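News > Energy > Home

Zomell's bulb promise looks dim

Zomell says its new Lunance light bulb will last 30 years in an ordinary home. That is a bold claim for a product launched in February. The firm tested 1,000 bulbs, all in its own labs, and has yet to publish the results. Its sums also assume the light is on for under three hours a day, which won't suit many kitchens. The guarantee covers two years.

2,917 shares | 30 comments

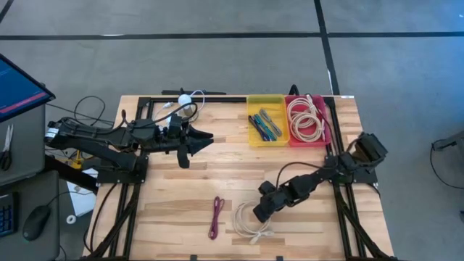 Manalo: Two years is less than I got with my last cheap ones. I'll wait for someone else to test them.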